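From: Leilani Thibodeaux
To: Plarkonora Neighborhood Swap list
Date: 4 June 2021
Subject: Re: Clothing swap, what should we bring?

Hanna Bielecka wrote:
> Hi all, I have two bags of grown-up clothes in the hall closet and my
> husband would love them gone. Does everything need to be ironed? And
> are you taking winter coats this time or holding off until September?

Hi Hanna, and hello to everybody who has joined since the last swap (so many new names, I love it!),

Please don't iron a thing on our account. Clean and folded is plenty, and if the folding part gets away from you, well, you should see my own dresser. Plain everyday things go fastest every year, T-shirts most of all, so don't hold back the boring stuff thinking it isn't good enough.
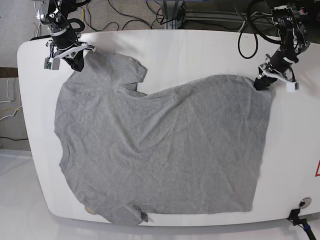

Is there a limit on how many pieces one household can bring?

We're asking everyone to stop at 30 this time, with kids' clothes not counted toward that, because last year we ended up with 200 pieces left over and my poor garage still hasn't forgiven me.

Coats can wait until September, when Remigiusz will have the long racks back from his sister's shop. If you're short on closet space, write to me and I'll find a corner for them. Shoes are fine now as long as they're in pairs, and Dariusz is bringing a mirror, so you can try things on over what you're wearing.

Doors open at ten at the Marquez Street hall, and there will be coffee and Zdeňka's poppyseed cake, which is reason enough to come even if your closet is perfect.

Warmly,
Leilani

Plarkonora Neighborhood Swap list | Contact the list owner | Back to top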